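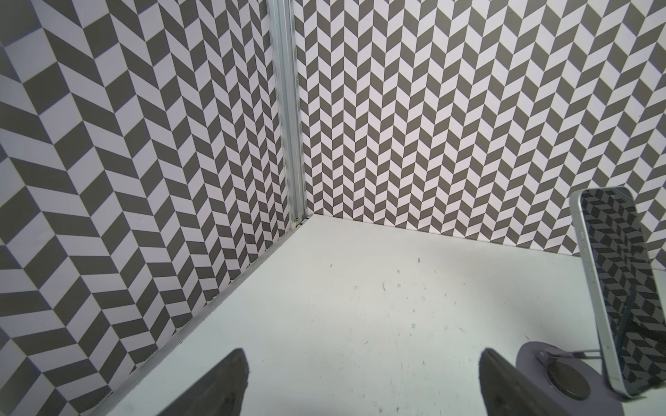 Flasier sells its bench enclosure as a flat-packed kit, and I have been running two small arms inside one since October. The short version of this review is that the structure is good, the instructions are poor, and cleaning takes more of your time than you expect. The pale floor shows everything. The hairs and dark specks out in the middle of it are the sort of thing I would never have noticed on the old gray bench, and the slotted aluminum corner post and the thin rail along the wall seam give dust two more places to sit. I will get to cleaning further down, as it is most of what I have to say about living with the thing.

Flasier Bench Enclosure, review
Posted 27 February 2020

What you get

The kit is the aluminum extrusion, the wall panels with the herringbone pattern already on them, the floor sheet, a front panel, a length of cable duct and a bag of fasteners. The linear rail for the arms is sold separately. Ours came from Justton and bolted on without new holes, though the slot nuts in the Flasier bag did not fit the Justton slots and I had to order a different size.

We paid $302 for the kit with the patterned walls. Plain white walls are cheaper. More on whether the pattern is worth it below.

The job in our cell is phone handling. One arm picks up a phone from the floor, the other one steadies or moves the stand, and then they swap. The stands are a mix of round ones and slotted blocks, and we change the layout between runs. None of this is heavy work. If you plan to run anything that pushes hard on the frame, read a different review.

Assembly

Flasier says an afternoon. It took me nine hours over two days, and part of the second day was undoing the first. The instruction sheet has you square the floor frame, stand the posts, and then slide the wall panels in from the top. That would work if the posts were perfectly parallel. Mine were close, but the back panel bound up halfway down and I had to loosen both rear posts to free it.

What worked the second time:

Leave the small fasteners at the foot of each post finger-tight until every panel is in.

Fit the back wall first, then the sides.

Measure the diagonals at the top of the frame as well as at the floor. The sheet only mentions the floor.

Tighten the feet last, going around twice.

Oda Söderlund, who does the electrical work here, ran the wiring afterward and had fewer complaints than I did. The duct in the kit is the ordinary slotted kind and holds the cable runs easily with the cover off. Her one objection is that the duct sits low at the front, so you kneel to get at it. She also left more slack than I would have in the arm cables. She was right to. A cable that looks fine with the arm parked can go tight when the elbow comes over and the wrist turns at the far end of its reach.

If you are tying cables to the arm links, do it with the arm stretched out as far as your program will ever send it. Then fold it up and look for loops that could catch on a stand. We caught one that way. We missed another, and it dragged a phone stand across the floor on the first full run - no damage, but I spent the rest of the morning retying.

The walls

I was skeptical about the pattern. Our wrist cameras had trouble with the plain walls on the old setup, where one stretch of white looked just like the next and the position estimate would wander. With the herringbone the estimate holds much better. I have not measured this in any proper way. I can say that I used to restart calibration most mornings and now I do it when I have moved something.

There is a cost. Phone screens are glossy, and they reflect the walls. Our detector had learned that a screen was a dark rectangle, and a screen with zigzags running across it was something it had not been shown. A-yeong Moon, who looks after the vision side, had to retrain on material from inside the enclosure before it would find upright phones reliably. Flasier does not mention reflections anywhere in its literature. If your parts are matte you can ignore this paragraph. If they are shiny, set aside time for it, or buy the plain walls and put up with the wandering.

The pattern is also tiring to look at. I have no fix for that.

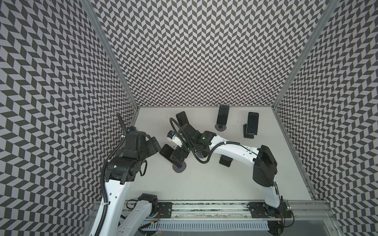 Working room is the other thing to check before you buy. Two arms on one rail fit inside the enclosure, but they share the middle of the floor, and it gets crowded. The published inside dimensions are accurate. What they leave out is how much space an elbow needs when the forearm is stretched across the table. We lowered the speed limit in the center and set a rule in the software that only one gripper may go below stand height there at a time. After that we stopped having contacts.

I tried moving the arm bases farther apart on the rail. It helped in the center and made the back corners harder to reach, so I put them back and marked the rail with a paint pen. I would recommend marking yours on the first day. When a mounting plate has to come off for service, you want it to go back to the same place without a tape measure.

Front access is fair. The clear panel along the lower front keeps small parts from rolling off onto your shoes, and you can still see the wiring through it. Reaching over it to set out phones is fine for a tall person. A-yeong uses a step.

Cleaning and upkeep

The floor gets wiped before every session. I started with paper towels, which left lint, and changed to a microfiber cloth very slightly damp. Work from the back wall toward the front. If you start at the front you lean over the part you have just cleaned, and your sleeve puts it all back.

The seam between the wall and the floor needs a soft brush. Do not use compressed air in there. I did it once and blew the dust out of the post slots and over the whole floor, the stands and the camera lenses.

I have tried the slot covers that Todora sells for aluminum profile. They press in by hand and they do keep the dust out, but they have to be cut short wherever there is a fastener, and the short pieces work loose. I have left them on the rear posts and taken them off everywhere else.

The walls have needed very little. A dry cloth now and then. I would stay away from alcohol on the pattern until Flasier says something definite. I asked, and the reply was a link to the assembly sheet.

My list at present, in case it saves somebody working one out:

Every session: floor, gripper fingers, camera lenses. Look at the cable loops at the wrists.

Weekly: brush the seams, wipe the rail, check that no ties have slipped along the links.

Monthly: post feet, mounting plate bolts, panel fit at the corners. The post feet did loosen a little over the first month and have been fine since I retightened them.

For the round phone stands I use Joo pads underneath, trimmed to size, to stop them sliding when a gripper brushes the base. They pick up hair like you would not believe and have to be rinsed. I still prefer them to tape, which left residue on the floor sheet that took most of an hour to get off.

Problems so far

One wall panel arrived with a crushed corner. Flasier replaced it without argument, and the replacement took three weeks. The damage was low down, so we ran with the bad panel in the meantime.

The floor sheet has a very slight rise near the right side. You cannot see it, but a marble finds it. For phones on stands it makes no difference. If you are placing flat parts to a tight tolerance, you will want to shim it or buy your own sheet.

The bag of fasteners was short a few. I gather that is common.

Would I buy it again

Yes, at this size and for this kind of work. We priced cutting our own extrusion and it came out cheaper on paper, before anyone's time was counted. I would order spare floor sheets with the kit to save on shipping, and I would get the rail from whoever makes slot nuts to match.

Flasier has a deeper version listed for later in the year. I would look at that one first if both of your arms need to work at the back wall. Ours mostly do not, and the deeper one would not go through the lab door assembled.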